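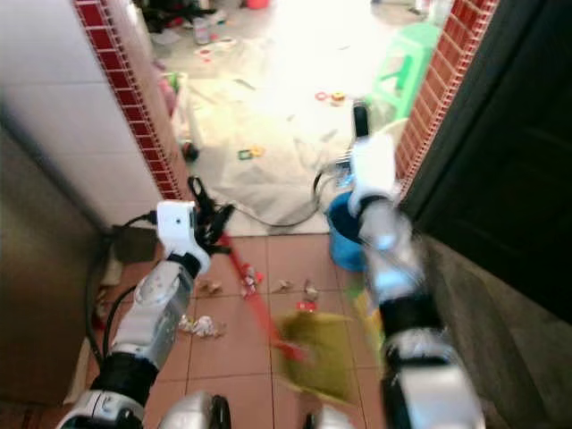
Tia Oakley had 343 steps to climb to her mother's flat, and she counted them each time in the hope that there would be fewer. Zilley, the landlord, had promised a lift in March. By the time she reached the door she had usually forgotten whatever she meant to say. The passage came first, with its pinkish-brown tiles, and today there was litter all along them — a crumpled wad of paper, a red-and-white wrapper, small scraps. The long red broom and the blue dustpan were already out. Her mother had never in her life left a wrapper on a floor overnight.

"Who was here?" Tia called.

"Your brother's two," said her mother from the far room. "They ate, they played, they went."

"And Roussel?"

"He came about the rent. It's 537 now."

Tia put down her bag. It had been almost 300 when her father signed for the place.

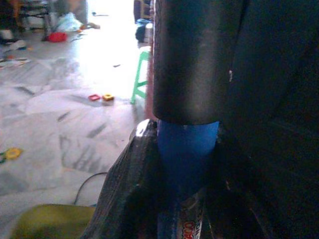 Page last changed: 7th January

She went through to the big room, where the daylight came in strongly over the marble. There were toys on the floor, a red square one and a yellow one lying side by side. She picked up the red one and put it in her coat pocket.

"Leave those," said her mother. "They'll want them where they were."

"We could look at the other flat again. The one on the ground floor."

"Could we."

Tia sat on the arm of the chair. Her mother looked at the window for a while and then asked if she had eaten. There was soup, she said, and bread from yesterday. Tia said soup would be fine and went to find the bowls.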